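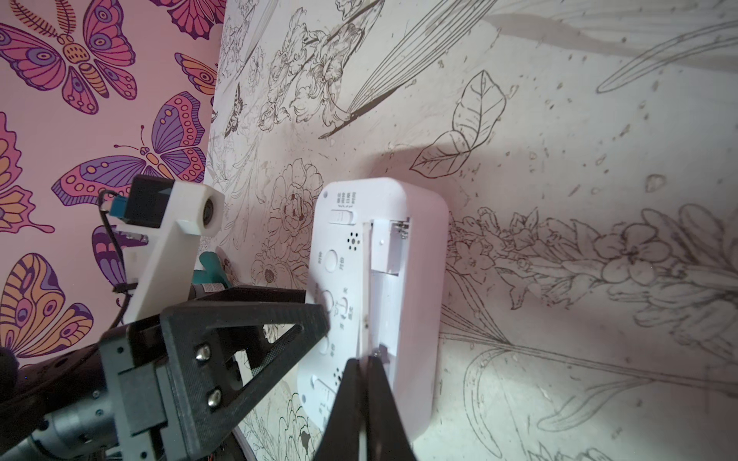 # Venter wireless doorbell, four months in

The Venter is a plug-free wireless doorbell sold as one push button and one indoor receiver. I bought a set in the spring to replace a wired chime whose transformer had failed, and a second set in September for a detached workshop. Both came from Prarell. The notes below cover range, battery life, sound level and mounting, with a short comparison against the Lokeo, which I used before the transformer job was put off the first time.

## Range

The stated range is 500 feet in open air. I did not test it in open air. The useful case is through walls, and the house has brick outside and plaster on wood lath inside, with a chimney in the middle. From the front door to the kitchen the receiver rang on every press. From the front door to the upstairs back bedroom, a path that crosses the chimney, it missed 4 presses out of 20. Moving the receiver to the other side of the same room cleared the problem.

The workshop set has an easier path: one wood wall, a yard, one metal door. With the door closed and the receiver on a shelf directly behind it, reception was poor. I moved the receiver next to the window and have had no missed rings there.

The two sets were on the same channel out of the package, so each button rang both receivers. Re-pairing takes a long press on the receiver, then one press on the button within five seconds. The manual gives these steps in the wrong order. If the receiver beeps twice it has kept the old pairing as well as the new one, and memory must be cleared first by holding the button until the third beep.

## Batteries

Receivers that run on batteries have to listen all the time, and this is where cheap ones fail. The house receiver is still on its first set of alkaline cells. Rechargeable cells work but start at a lower voltage, and the low-battery chirp came on early with them in the workshop unit. I went back to alkaline.

The chirp is a single short tone with no light to go with it. It is easy to mistake for a smoke alarm in the next room, and I spent part of an evening on a ladder before finding the source.

## Sound

There are four volume steps. The lowest is fine for a bedroom. The highest can be heard over a bench grinder if the receiver is in the same room, but the speaker distorts on the longer melodies at that level -- the plain two-tone chime stays clean and is the only one I would use. The selected chime survives a battery change. The volume setting does not, and returns to the second step.

## Mounting

The outdoor button comes with foam tape and two screws. The tape let go of painted brick in the first hot week. The screws are too short for masonry anchors, so plan on buying longer ones. Tzu-hsuan Tse, who put the same model on a rental in Jultthorpe, used exterior silicone and reports no movement, though replacing the button will mean scraping.

Water has not reached the inside of my button. The door is under a small porch roof, so this says little about an exposed wall.

## Compared with the Lokeo

The Lokeo receiver plugs into an outlet and needs no cells. It also goes silent in a power cut and has to live wherever the outlet is. Its range through the chimney was better. Its button used a coin cell that I replaced twice in a year.

## Rating

4 out of 5. I took the point off for the volume reset and the manual.

Updated October 2021: the workshop button now needs a firm press at the center, and the edges no longer register. Prarell has offered a replacement button, which has to be paired again from the start.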